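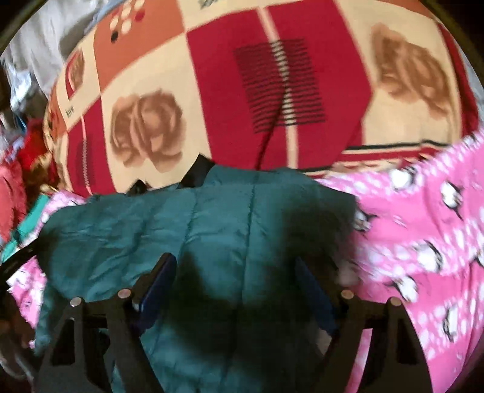 Washing a quilted jacket without wrecking it??

hjordis_n wrote:
Hi all, long time reader, first go at starting a thread. I've got a teal padded jacket that I basically live in from April onwards, and it's getting to the point where the cuffs are grubby and the inside of the neck doesn't bear thinking about. The care tag has been through so many winters that I can't read a word of it. Filling is synthetic as far as I know (my sister bought it, she's useless for details). Do I chuck it in the machine or pay for the dry cleaner? The one near me in Ballarat wants a small fortune and a week.

I have a front loader, no dryer, and a clothesline under the patio. Any colour loss stories welcome, I'd rather hear them now.

Cheers,
Hjørdis

MajBritt_A wrote:
Machine, every time. Zip it up, turn it inside out, cold gentle cycle, half the detergent you'd normally use. Do NOT use fabric softener, it gets into the filling and the whole thing goes flat and sad. I've done mine like this for years and it still looks decent.

Do the cuffs and neck first by hand with a bit of plain soap and an old toothbrush. Leave that for ten minutes or so, then in it goes.

jarek_o wrote:
Going to disagree with Maj-Britt a bit, sorry! Gentle cycle yes, but the spin is what kills them. I had a Haugen one, lovely thing, dark blue, and one go at full spin left all the filling down the bottom of each square like wet socks. Never came back properly. I do mine in the bath now. Lukewarm water, squish it about, let the bath out, squish again, rinse until it stops foaming. My back doesn't thank me but the jacket does.

MajBritt_A wrote:
Jarek that'll be because you had it on full spin!! Mine goes to the lowest setting and then I put it through a second short spin on its own. A jacket out of the bath weighs as much as a small child and you've got to get the water out somehow. Where does yours drip for two days?

jarek_o wrote:
On a rack over the bath, same place it was washed, very efficient thank you. And it's a day and a half.

trirnent wrote:
Was yours down, Jarek? Down goes in lumps no matter what you do, then you break the lumps up with your fingers while it dries. If Hjørdis's is synthetic she's got a lot less to worry about. You can usually tell by squeezing it. Down feels like there's hardly anything there and you get the odd little quill poking you through the lining. Synthetic is more like squeezing a doona from the discount shop.

hjordis_n wrote:
Just squeezed it. Discount doona, definitely! No quills. I laid it out on the spare bed last night to have a proper look for loose stitching before I commit to anything, and the quilting seems sound.
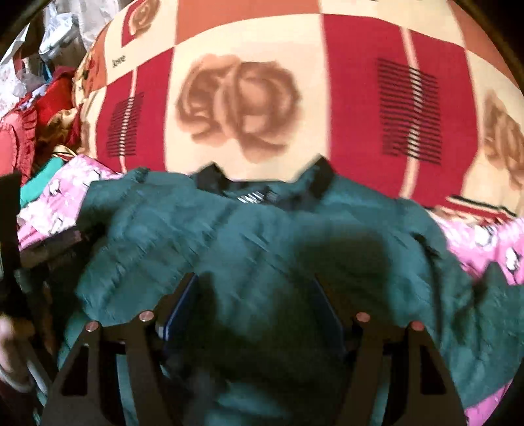 The jacket in question, with my rose pillow

I did find a bit of thread coming away inside one pocket but that's been like that forever.

gunvor.b wrote:
Oh I love that pillow! Off topic but is the cover a bought one or did you make it? I've been after something with brown roses for my daughter's room and all I can find is pink, pink, pink.

On the jacket, fix that pocket thread BEFORE you wash. Ask me how I know. Mine opened right up in the machine and I was picking bits of wadding out of the door seal for a week.

hjordis_n wrote:
Gunvor, bought, from a market stall, and I've never seen another one, sorry! Covers like that do turn up at op shops though, I'd keep looking.

Good call on the pocket, will do it tonight in front of the telly.

weltar93 wrote:
Dry cleaner. I know, I know. But I bought a padded coat in 1993, had it cleaned once a year at the end of winter, and I still wear it. Would've spent $200 on a new one 4 times over by now. People say it's expensive but spread it out.

Also nobody's mentioned the collar. If the collar is a different colour from the rest, a dark one especially, that's where you'll get dye running. Wet a white hanky, press it on the inside of the collar for a minute and see what comes off.

MajBritt_A wrote:
Good tip about the hanky Weltar. Can't agree on the dry cleaner, mine came back smelling like a petrol station and I had to hang it in the carport for a fortnight.

weltar93 wrote:
You want a better dry cleaner then.

hjordis_n wrote:
Collar is black so I did the hanky test just now. Nothing on it at all! Feeling brave.

One more question, drying. Hang it up or lay it flat? I've got the patio but it gets the afternoon sun and I don't want it to fade.

trirnent wrote:
Flat for the first day, over an airer with a towel underneath, and swap the towel when it's soaked. Then on a thick hanger once it's only damp. Keep it out of that afternoon sun, and give it a good shake and a slap whenever you walk past. Put it away only when the seams are bone dry, they hold water way longer than the middle bits do and you'll get that musty smell.

jarek_o wrote:
Agree with all of that. Slapping is underrated.

leonilde.b wrote:
Can I jump in and ask about zips? Mine's gone stiff after the last wash, it's a Button brand jacket with a plastic zip. I've tried candle wax and it helped for a day or so.

gunvor.b wrote:
Leonilde, lead pencil! Rub it up and down both sides of the teeth, run the zip a few times, wipe off the extra with a cloth. Careful if it's a pale jacket though, it'll leave grey marks.

leonilde.b wrote:
It's cream :(

gunvor.b wrote:
Ah. Dry bar of soap then.

hjordis_n wrote:
Pocket's sewn up, cuffs have been scrubbed, it's in on cold with the lowest spin (sorry Jarek). Will report back when it's dry.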